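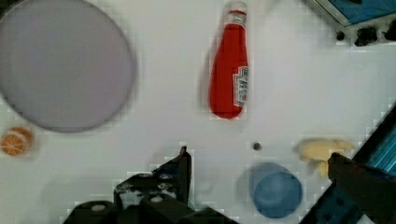
*A plate, an orange slice, a ketchup bottle and a blue cup on a white tabletop.*

**Prurville toy library adds play food sets to its lending shelves**

PRURVILLE, 2019-12-06. Families with a card from the Prurville toy library can now borrow pretend kitchen sets, the library said. The sets went on the shelves this week at the Alvarado Street building and can be kept for up to 19 days.

The library has put together 10 sets, each packed in a lidded box with a list of contents taped inside the lid. A box holds play food, plates and cups for a small table, and a few pantry items such as bottles and cartons. Larger pieces, including stoves and sinks, are lent separately and have to be reserved.

Until now the library mostly lent puzzles, building blocks and ride-on toys. Parents had been asking for kitchen toys since June, when a bin of play food was put out in the reading corner and children began carrying it over to the tables.

"They set the table, they clear it, and then they set it again," said Tímea Szabó, who runs the toy library. "Some of them want every plate to have something on it. Others just want to pour ketchup on things."

Szabó said the first question from most parents was about cleaning. Plastic pieces are washed in warm, soapy water when a box comes back and left overnight on racks. Cloth pieces go through the laundry. Anything cracked or with a loose part is taken out before the box is lent again.

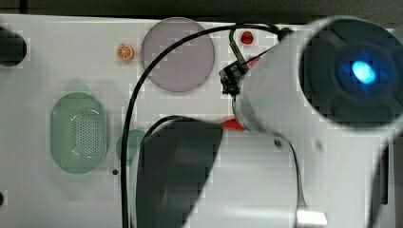 Much of the play food came from a preschool in Flanditz that closed its second classroom and had no room to store it. The rest was bought with $594 left over from a book sale. Szabó said she went for fruit and vegetables first, as the Flanditz donation was heavy on cakes and pizza slices.

Missing pieces will not lead to a fine the first time. Borrowers are asked to check the contents against the list before they leave and again before they bring the box back. A piece that turns up later can be dropped in the return slot in an envelope with the box number written on it.

The sets are meant for children age three and up. A smaller box with only large pieces is planned for toddlers, but no date has been set.

The toy library opens at 9 a.m. and cards are free for residents of Prurville and Kundik. Families from other towns can use the sets in the reading corner but cannot take them home. Reservations for stoves and sinks are made at the front desk.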